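Goncombe
Grasp planning and tabletop perception for small arms

Version 2 is out, and I've been looking forward to writing this page for months!

Goncombe is a software package that sits between your camera and your arm controller. You give it a depth image and a color image of a table, it works out which things on that table can be picked up and how, and it hands your controller a path to follow. It runs on an ordinary desktop computer, it doesn't care much which arm you have, and you can read every decision it makes. That last part is my favorite, and I'll come back to it.

I'm Manouchehr Hashemi, and I write most of Goncombe at Surkstead. We started it because we kept rewriting the same grasping code for each new setup, and each rewrite had the same bugs in slightly different places.

What's in the package

Wasby, the perception module. Wasby takes the camera images and splits the table into separate objects. Version 1 did this mostly by color, which was fine until you put an orange thing next to another orange thing. Version 2 leans on shape and depth first and uses color to settle arguments. It also fits a rim to anything open at the top, so cups and bowls come out as a circle in space with a height and a tilt. Once you have the rim you have most of what you need for grasping thin-walled things.

Min, the planner. Min takes the rims and surfaces from Wasby and proposes grasps. Each grasp gets a score made from clearance on both sides of the finger, reach, how far the wrist has to turn, and how much of the object was really seen by the camera. Then it plans the path in, the close, and the path out – all three together, so you don't end up holding a cup in a spot you can't leave.

The desk. A browser window where you watch all of this. Live camera view, the objects Wasby thinks it found, the grasps Min likes and the ones it threw away.

Rim grasps

I want to spend a bit of time on these because they took up most of last winter. The usual way to pick up a cup is from the side, around the body. Lovely if the cup is alone. Put it in a crowd and the fingers have to come in low, with neighbors on every side, and the planner either gives up or takes some wild path around the back. Coming from above and taking the wall between the fingers, one inside and one outside, needs very little room. The catch is that you have to know where the wall is, and plastic tableware is shiny. Depth cameras hate shiny. You get holes in the data exactly where the light hits the inside of a bowl.
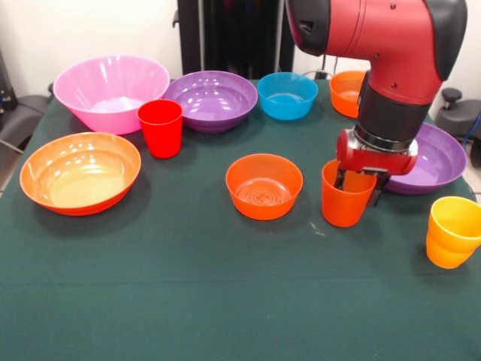 So Wasby doesn't trust the inside of a bowl very much. It looks for the edge, keeps the points that agree with each other, and fits the circle to those. If a third of the rim is hidden behind something else it will still give you an answer, with a lower confidence attached, and Min will choose a place on the part that was seen. You can set how brave it should be. The setting is called rim_trust and it goes from 0 to 1. I leave it a little above the middle.

Nested and overlapping bowls are better than they were in version 1, but please read the limits section before you build something on top of that.

Seeing why

Click any grasp in the desk and you get its whole score, line by line. Click a rejected one and you get the reason: finger hits neighbor, wrist limit, too little rim seen, path out blocked. I can't tell you how many evenings this has saved me. Before we had it, a robot that picked an odd spot was a mystery, and you'd sit there changing numbers and hoping. Now you look, you see that the clearance term was swamped by the wrist term, you move one slider and the ranking changes while you watch.

Every run is recorded as well. You can load a recording on a laptop with no arm attached, change the settings and see what Min would have chosen instead. Our own test set is 1203 recorded tables, mostly kitchen things in plastic, and each change to the planner is replayed against the whole lot before it goes in. 389 of those are marked as hard – crowded, glossy, or with something half out of view – and they have their own page in the test report so that easy tables can't hide a bad result.

Setting up

1. Install the package and start the desk.
2. Plug in the camera. It should appear in the list on the left. If it doesn't, unplug it and try another port before you try anything clever.
3. Load the description file for your arm. There are 12 in the box, and the manual has a chapter on writing your own.
4. Run the hand-eye calibration. The arm moves through a set of poses by itself, so clear the table first and keep the stop button in reach.
5. Teach it the table. Touch the fingertips down in three corners, well apart.
6. Put out one cup and press Propose. Look at the result before you press Go.

A plain, matte cloth on the table helps a lot. We tried bare tables for a long time and the reflections cost us more than we liked. Wrinkles are fine up to a point. Anything taller than a finger's width starts to look like an object.

Limits

Clear glass doesn't work. Wasby will see right through it, and Min will happily plan a path through the middle of it.

Stacks are treated as a single object unless the rims are clearly at different heights.

Two-finger grippers only. Suction is something I'd love to do, and there's a half-finished branch for it, but it isn't in this release.

Goncombe checks its paths against the table, the arm and whatever the camera sees. It isn't a safety system and it has no idea where your hands are. Use the stop your arm came with.

If you're coming from version 1

Old recordings load without changes. Old settings files need one pass through the converter in the Tools menu, which will grumble about color_weight because that setting has moved. Grasp scores are on a new scale, so if you had a cutoff in your own scripts, set it again from scratch.

The next release is planned for July, with faster replays and, if I get my way, a proper undo in the desk. Bug reports with a recording attached get looked at first, and I really do enjoy the strange ones, so send those too!

Downloads | Manual | Release notes | Supported arms | Contact Surkstead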